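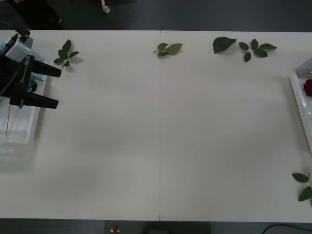 Figure 2. Work surface of the Jotville cell with the left gripper open. Leaf sprigs lie along the back edge of the table; clear tray at left, white tray with a rose bloom at right.

3.2 Cell setup and upkeep

The cell at our Jotville site is built around one RB-Y1 robot working over a white table (Figure 2). The top is made of two panels that meet at a seam in the middle. We found early on that the panels drift apart when the robot leans its load on one side, and even a small step between them is enough to catch a stem as it is dragged across. The panels are now clamped from below, and the operator runs a steel rule over the seam before each session. If the rule rocks, the clamps are reset and the table height is measured again at both ends.

Trays sit against the left and right sides of the table. Their positions are taught once with the Barnano calibration script and checked whenever a tray has been lifted out for washing. A shift of 2 mm or less is accepted. Anything larger means teaching the tray again.

Plant material is harder on the grippers than we expected. Sap dries on the inner faces of the fingers and thin leaves begin to stick, so that a sprig is carried back up after release. We wipe the fingers with alcohol every 70 picks and check the finger screws at the same time. Over 1,548 picks logged in May, the screws needed tightening 21 times – nearly always on the left gripper, which does most of the sorting.

The wrist cable was rerouted after it snagged during a long reach toward the far tray. It now has enough slack for a full wrist turn, and the outer jacket is inspected for wear at the end of each week. The finger pads are replaced as a pair, followed by a new zeroing of the gripper opening. Runs made between a pad change and the next zeroing were left out of the results in Section 4.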